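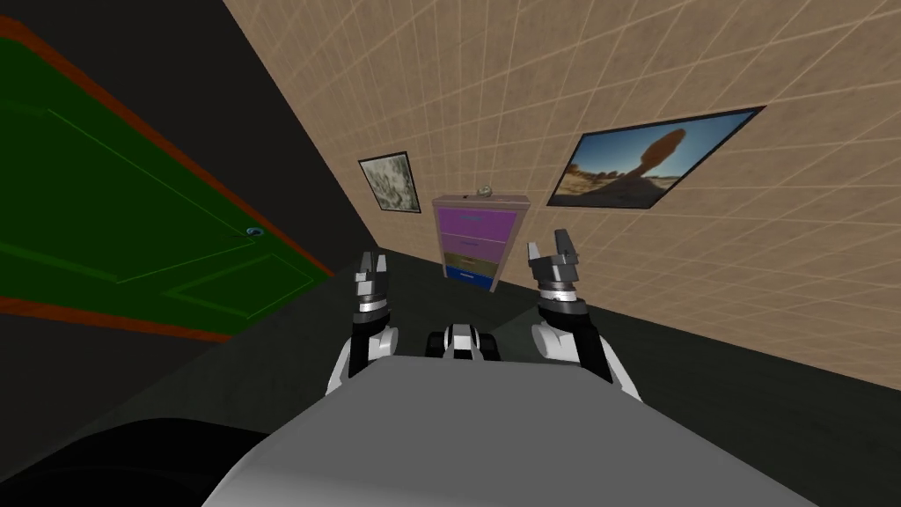 What should the crew do first when a robot starts sharing the work?

Write down which jobs stay with people, and post the list where everyone clocks in. At our furniture shop in Platbridge we skipped this and had two people and a machine all waiting on the same chest of drawers.

Before the robot's first real shift, run the job in simulation with the people who do it now. Ngọc Đào has fitted drawers for years, and she caught things the setup sheet missed, such as how far to stand from a drawer before pulling it. Let people like her change the sheet. Put their initials next to the change so the next shift knows who to ask.
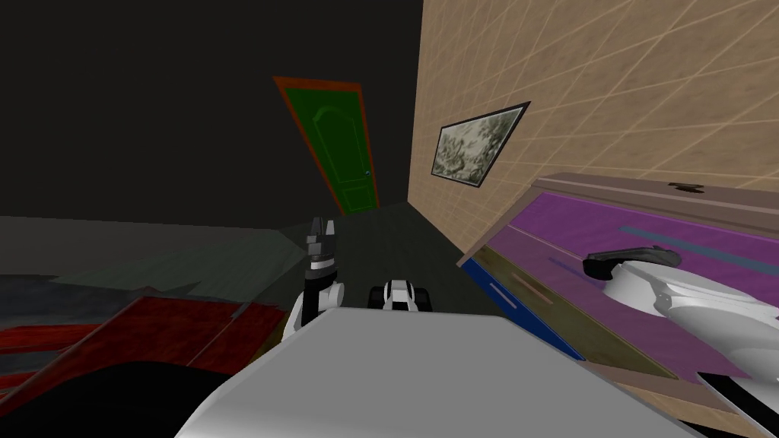
Keep the changes small. One drawer height or one approach angle at a time is enough, and run it again before touching anything else. If you change two settings together and the result is worse, you will spend the afternoon undoing both.

Handover tips

Leave a written note at the end of every shift. "Ran fine" is no help. Write which job was running, where it stopped and what was done about it. We use an Oda clipboard hung by the door.

Agree on one word for stop. Ours is "hold." Amado Sebastian used to shout "whoa," and the new hires thought he was talking to them.

Rotate the watching job. Sitting at a screen is harder on the eyes and back than it sounds. We switch after 87 minutes, to fit our breaks, but any fixed time will do.

Keep hand skills up. On Wednesday mornings six of us fit drawers by hand. Indira Thevar asked for this when she saw that the newer people had never planed a sticking runner.
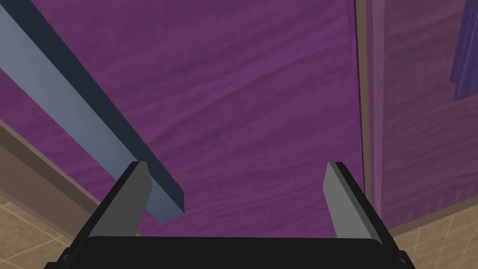

Gripper open, nothing held.

Pay and hours

Settle these early and in writing. Our fitters kept their rate when part of the day moved to screen work. Vimala Salian did lose some overtime in November, and it should have been brought up with her before the schedule went out.

If a job is taken off someone's list, tell that person first and in private. Have the next job ready to talk about, with the training time marked on the schedule. Training squeezed into lunch doesn't get done.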